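Subject: Re: [home-arms] Gripper slip on tapered bottles, sim vs. bench
Date: Oct 8, 2019

On the earlier thread, a list member wrote:

> I have the Mansour finger pads printed and fitted, but the grasp
> still fails on anything with a trigger head. In the simulator the
> fingers close, the contact solver reports force on both pads, and
> then the bottle rotates out as soon as the wrist moves. Is it
> friction or is it the collision mesh? I have tried coefficients
> from 0.4 up to silly values and see no difference. Also, does
> anyone run the kitchen scene at a 2 ms step without the objects
> jittering?

It's the collision mesh, at least it was for me. If raising friction changes nothing, the solver is probably working with one contact point per pad. A single point resists sliding and does nothing about rotation. Dump the contact list on the step after the fingers close and see how many entries you get for each pad. With the stock convex hull I got one. After splitting the nozzle into 5 hulls I got four per pad most of the time, and the rotation stopped.

I have not built the full kitchen at home. The bench in my garage is a shelf board on two sawhorses with a small arm clamped to it, so the simulator is where I try layouts before cutting anything.
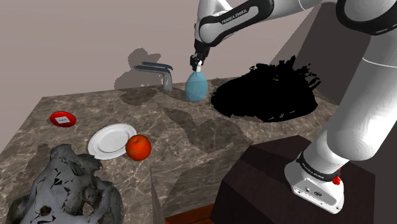

My mesh budget is what decides how many trials I get overnight. The old desktop manages 129 trials between supper and breakfast with decomposed hulls on everything, and a good deal more if I decompose only the part the fingers touch. So now I split the trigger nozzle, where the gripper holds the spray bottle, and leave the body as a single hull. The plate needs a proper concave mesh if you ever want to set something in it; otherwise the hull closes over the well and objects sit on an invisible lid. The apple is a sphere primitive and has given no trouble. The faucet is static, so I use two boxes and inflate them by 8 mm to keep the planner honest about clearance.

On the 2 ms step: yes, it runs, but only after I raised the solver iterations and gave the small objects a sane inertia. The Ulex importer computes inertia from the visual mesh, and if that mesh is not watertight the result is garbage. Check for negative or near-zero terms on the diagonal. I overwrite them with values from a solid cylinder of the same mass, which is good enough for a bottle.

Two notes on hardware, for those following along with real parts. The Bristix servo horns have play in the spline. I shimmed mine with foil tape in February and it has held up, but the closing position drifted, so redo the zero afterward. And the pads want a soft layer. I glued on strips of bicycle inner tube with the smooth side in. Bare PLA on a wet bottle is hopeless.

My scene file and the hull-splitting script are in the Rultbridge share under the bottles folder. The script is short and badly commented. It expects meshes in meters; if your bottle comes in 1,000 times too large, that is why. The test mesh has 2,829 triangles before splitting — anything much heavier and the decomposition takes longer than the trials.

Still open on my end: releasing. When the fingers let go, one pad sticks for a few steps and drags the bottle sideways. If anybody has a release sequence that avoids this without a fake retract motion, please post the parameters.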